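Clear-the-table task, can keeps slipping at the lift
Robotics Club Help > Student Projects

ornil_jess
30 July 2026
Hi all! I'm with the student club at Ornilville and we're doing the table clearing challenge this year (cans, bottles, fruit, you know the one). Our arm finds things fine, but cans are killing us. We ran 16 tries on cans and 5 of them slid out of the grip before they got anywhere near the bin. The orange has been easy, which I did not expect – it's the round one!
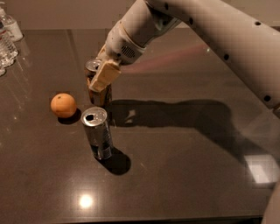
We're using flat finger pads and closing until the motor current goes up, then lifting straight away. Themba Mabuza, our team lead, wants to just squeeze harder. I'm worried about crushing an empty one, plus we lose points for dents. Has anyone solved this without buying new fingers?

vlachou_bot
Don't squeeze harder. We did that in March and ended up with a bag of pancakes. Add a pause after you close, then lift slow for the first 2 cm. Fixed most of ours.

tmuli_kits
Gonna disagree with the pause thing. If the pad isn't sitting flat on the can, waiting won't help you. I'd check the wrist angle first. A tilted pad only touches along one edge, and then the can swings.

vlachou_bot
Sure, but she said it's only some of the tries. A bad angle should fail way more often than that.

tmuli_kits
Not if the angle changes with where the can is standing! Ours was perfect in the center and awful near the edges.

ornil_jess
Oh, that could be it. I never wrote down where the can was each time. Also should have said, we set another can nearby on purpose because the rules want clutter, so the arm comes in at a funny angle sometimes.

Njoroge Muli
Judge here (not for your region, so I can talk). Log the can position and the wrist angle for every try, then do 10 more before you change any code. And wipe down the pads, ours pick up orange oil and get slick.

ornil_jess
Ha, we do always run the orange first. Okay, pads get cleaned, then the 10 tries with notes. Themba still wants his squeeze test, so he gets one can.

vlachou_bot
Put a towel down, Themba.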